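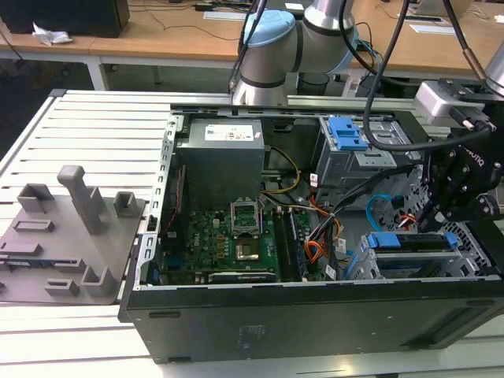
Disassembly cell with an open desktop tower on the work platform.

A robotic disassembly cell is a workstation in which one or more robot arms take apart electronic equipment. Budgets are normally drawn up under three heads: arms, tooling and fixtures. The Ulton depot's plan, revised on 6/20/22, gave 29 per cent of its funds to the arms and most of the remainder to grippers, cabling and spares.

Tooling is often costed too low. Finger sets wear and should be entered as a yearly expense. The Wirance planning guide allows 6 sets per arm per year.
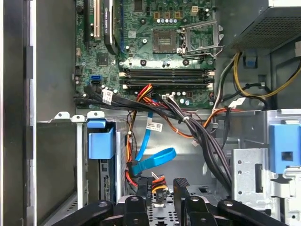
Gripper fingers at a perforated metal drive tray, with cable bundles crossing the chassis.

Loose cabling adds to cycle time and so to the number of cells needed. Fahmy, a recycling firm, planned for 74 towers a day and kept 700 scrap units for trials before placing its order in October. Trial stock needs floor space, which is a separate line in most plans.
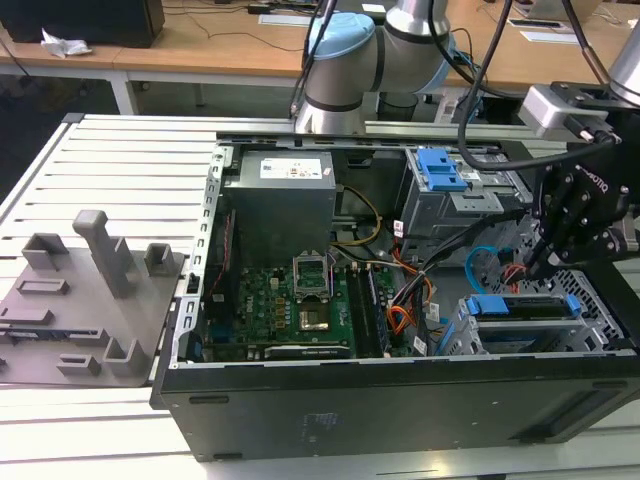 Fixture plate with upright post, left of the computer.

Fixture plates are cheap to replace if printed on site. The Trirnard costing method treats them as consumables and charges them to the product line they serve. Benches, guarding and power supply are charged to the building.

Comments (3)

Does the Wirance figure cover finger pads or whole fingers? Ours are bought separately.

Whole fingers, pads included. See their tooling annex.

The section on guarding needs expanding. It was our largest cost after the arms.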